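Left gripper tracks fine, right one jumps whenever I pick something up
posted in Handheld grippers and teleop / Setup and calibration
4 followers

Rizwan Abeysekara

I look after one handheld two-gripper station. You hold one gripper in each hand, each has a marker cube on it, and the camera on your head watches the cubes so the software knows where your hands are. That's the theory. The left hand has behaved perfectly since March. The right hand has developed opinions.

In free air it's fine. I can wave it about like I'm conducting an orchestra and the trace is smooth. The moment I reach over the table and close on something small, the right pose hops sideways by 48 millimeters and then hops back. It is always sideways and always in the same direction, which I would find charming in a dance partner.

Things I have done: recalibrated the camera, rebooted everything with a power switch, wiped both cubes with a dry cloth, swapped the USB ports, swapped them back. The software is Lerkis, whatever version came with the kit. The grippers are on Gasser mounts. The table is a glossy stone one, chosen by someone with better taste than me. Any ideas before I take the cube off and start gluing?

Balthasar Hollenstein

Have you tried updating? We had something like this and updating fixed it. Or it was the cable. One of those.

Fung-ping Chiu

Please don't glue anything yet.

A jump that is always the same size and always goes the same way is rarely noise. It usually means the software is switching between two answers for the cube, depending on which faces it can see. In free air your camera gets two or three faces. Reach forward and down, and it may be left with one face at a poor angle, and whatever the config says about that face is now the whole truth. If the config is wrong for that one face, your hand teleports.

So, in this order:

Open the cube file and look at the face IDs for the right cube. Hold each face up to the camera alone, covering the others with a bit of card, and note the pose you get. The gripper should stay put in the readout no matter which face is showing. I'd bet lunch that one of them doesn't. On ours, two faces had been entered the wrong way round by a person who shall remain me.

Then check the cube is seated. Grab it and try to twist it, gently. If it moves at all, tighten the bracket screws evenly and do the face test again. A loose cube will usually give you a wobble and not a clean hop, but check anyway, you're already standing there.

Then look at your lights. Shiny tabletops throw back ceiling lamps as white blobs. The blob itself won't be mistaken for a marker, but some cameras see it, panic and drop the exposure, and the marker edges go to mush. Lock the exposure by hand. I run ours at 810 on the Lerkis slider, a number with no units that I have stopped asking about.

Last, the cable. If it hangs free from the gripper it tugs on your wrist and, at some reaches, swings across the cube. Tie it to your forearm with a hook-and-loop strap and leave enough slack to bend your elbow.

Sumeya Feyisa

Agree with the face test. One addition: do it with both grippers on. We spent most of a Tuesday testing a right cube by itself and it was perfect, because the trouble was that the left cube shared an ID with it. Prostell sold us the printed sheets as a matched pair. They certainly matched.

Also, when you do your test grasps, use something light and open-topped, and keep the other hand well off the table so you only have one cube to worry about. I use a small bowl with a bit of powder in it. If the pose hops while the powder sits level, the problem is in the tracking. If the powder goes everywhere, the problem is you, and no config file will help. Put a second bowl nearby so you have somewhere to reach next, and go back and forth until you can make the hop happen on purpose. Once you can do that, save the trace and read off which face IDs were live on each side of the jump. Then fix that face, save the file under a new name, and run the same reaches again before you let anyone else near it.

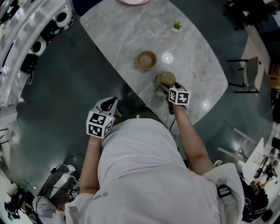 Keep the old cube file too. I deleted mine in a moment of triumph and had to rebuild it the next morning from a photo of a whiteboard.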